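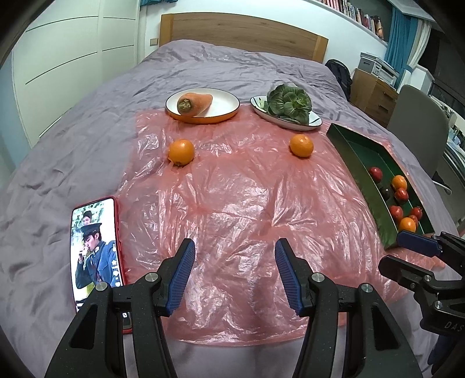 *Photo: Siyabonga Rampersad, Vosthorpe*

## 4. Using the bed as a sorting surface

Sooner or later every household in a small flat asks the bed to be a table. The shopping comes in, the worktop is full of yesterday, and there it is: the largest flat thing you own. This section of the Vosthorpe house guide covers setting it up, filling it and getting it back before anyone wants to lie down.

**You will need**

- 1 plastic sheet, big enough to cover the middle of the bed
- 1 long tray
- 2 plates
- The shopping

### 4.1 Laying the sheet

1. Pull the duvet roughly level. It will not go flat. Duvets don't, and a few wrinkles do no harm.
2. Shake the sheet out and spread it from the middle. Ours is thin, pink and see-through, and has never once agreed to lie smooth.
3. Leave a strip of duvet bare along one side for the tray.

> **Note:** The Gruketti wipe-down cloth in the hall cupboard is much stiffer and does lie smooth. It also slides off the bed in one piece, taking everything with it. We keep it for painting.

### 4.2 Setting out

1. Put the tray on the bare strip first, while it's empty. Turn it at an angle if it won't sit straight.
2. Load the small fruit into the tray. Apples, plums and any oranges that fit can share.
3. Put the plates at the far edge of the sheet, one for each vegetable that deserves its own. A big carrot takes the round plate. Bok choy needs the oval one, or the leaves go over the side.
4. Leftover oranges can go straight on the sheet.

> **Caution:** An orange on a mattress is a patient animal. Sit down on the edge of the bed and it will come to you, along with its friends. Sit on the office chair.

### 4.3 Phones

Phones are not produce, but they always turn up. If you must have something playing while you sort, lay the phone screen up on the sheet, well to one side. A red case is a help here: Ho's was grey, and spent an evening folded up inside the duvet while we rang it from the kitchen.

Do not lean the phone against the plates. The plates have enough to do.

### 4.4 Clearing up

1. Carry the plates out first, one in each hand.
2. Take the tray next, held level and by both ends. One-handed carrying is how we learned what lives under the wardrobe.
3. Collect whatever is loose on the sheet. Check the creases.
4. Fold the four corners of the sheet into the middle and lift it off as a bundle, so that the grit, stalks and odd leaf travel with it. Shake it out over the bath.
5. Move any bag that's leaning by the bed before you walk backwards with your arms full.

### 4.5 If something goes wrong

**Juice on the duvet.** Cold water and a clean cloth, dabbed. Rubbing makes the mark larger and you crosser.

**The sheet has torn.** Spares are in the Plerkitz tin, under the batteries. Please write it on the list when you take the last one — the list is on the tin.

**An apple is missing.** Look behind the headboard.

**Someone has gone to bed.** Use the floor.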